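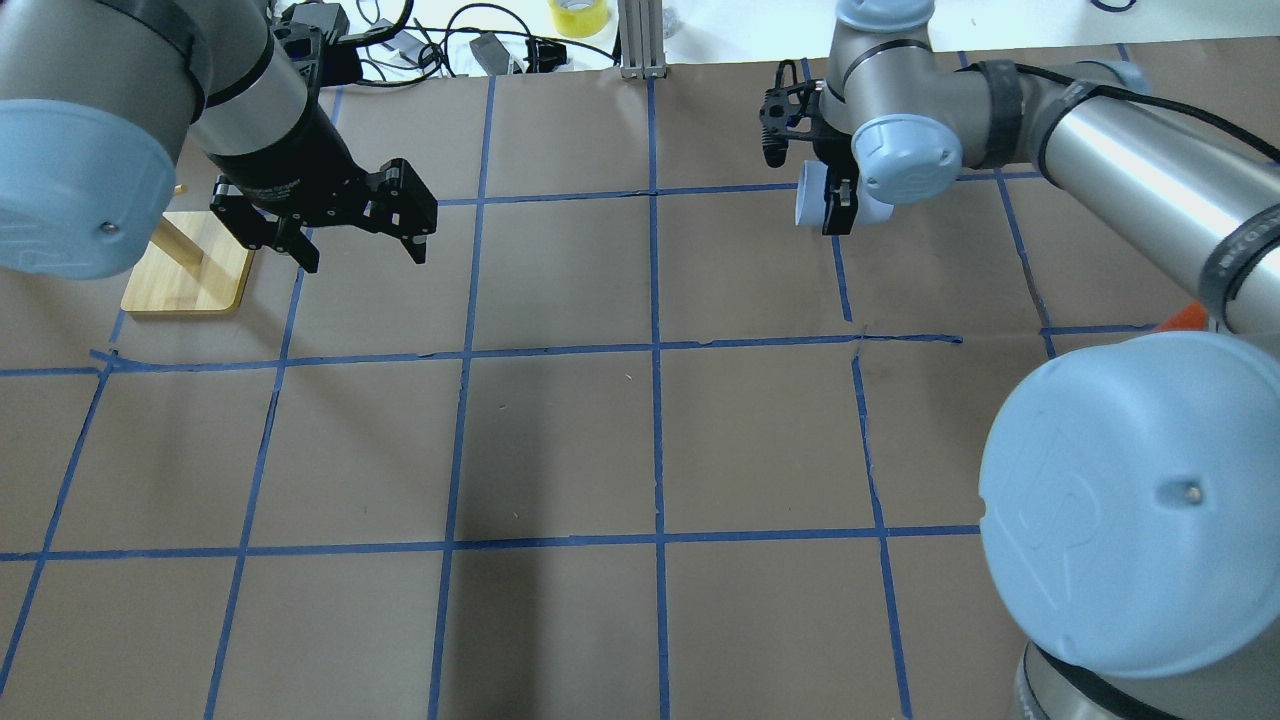 Home Projects Paint & Paper Walls Workshop Contact

Enlarging a Small Drawing onto a Big Wall with a Grid

I love this method! It's old, it's cheap, and it lets a person who can barely draw a horse put a very decent horse on a dining room wall. I've used it in a hallway, on a garage door and on the long wall of our back room, which is the one I'll use for the numbers below because I still have the notes.

What you need: a finished drawing, a ruler, a sharp pencil, a level, a chalk line or low-tack painter's tape, a soft eraser and a stepladder. I also keep a photocopy of the drawing handy so I can scribble on it. The original stays clean in a drawer.

Start with the shape of the wall

Measure the part you want to paint, not the whole wall. Mine was 14 feet 8 inches wide and 8 feet high. Your drawing has to have the same proportions or the picture will come out stretched. My drawing was 11 inches by 6 inches, and when you divide it out, the two match exactly. If yours don't match, trim the drawing or leave a plain border on the wall. A border can look great, by the way, especially over a couch.

Draw the small grid

On the photocopy, rule lines every half inch in both directions. Mine came to 22 columns and 12 rows, so 264 squares. That sounds like a lot, but plenty of them were just sky. Letter the columns across the top (after Z go to AA if you need it) and number the rows down the side.

If your drawing is simple, with big leaves or hills, use one-inch squares and save yourself an afternoon. Faces and lettering want smaller squares. You can also split a single square into four wherever things get fussy, and leave the rest alone.

Draw the big grid

Each half inch on my paper became 8 inches on the wall. Find the center of the wall and drop a plumb line there, then work outward both ways. Don't trust the ceiling or the baseboard to be level! Ours runs downhill toward the window, and I had to redo two rows before I checked.

Measure every line from the center mark, never from the line before it. Small mistakes pile up fast when you go line to line. Use a light pencil or pale chalk, and skip blue chalk on fresh paint because it can stain. Put the same letters and numbers along the edges on bits of tape.

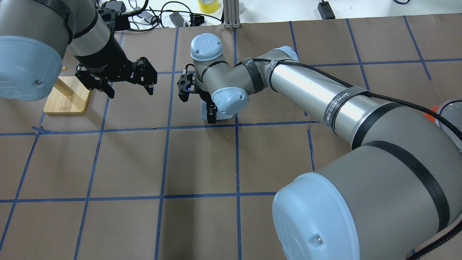
Can I use tape for the whole grid instead of pencil?

Tape works well for a large, simple design with big squares. It covers a strip of the wall, so you have to guess at the drawing underneath each line, and on a detailed design that gets annoying. Draw up to both sides of the tape, peel it off, and join the lines by hand.

Copy one square at a time

Now the fun part. Pick a square with a strong line in it and look at where the line crosses the edges. Does it enter halfway up the left side? Make a tick there. Does it leave near the bottom right corner? Another tick. Join them with the same curve you see on the paper and move on to the next one.

Step back every 3 rows or so and look from across the room. Fix wobbles while they're still pencil. Squint a bit, it helps with the big shapes.

Before you paint

Go over the lines you want to keep with a thin brush and watered-down paint in a color close to the final one. Let that dry overnight, then rub out the grid with the soft eraser, or wipe off chalk with a dry cloth. I was still finding pencil behind the door in December.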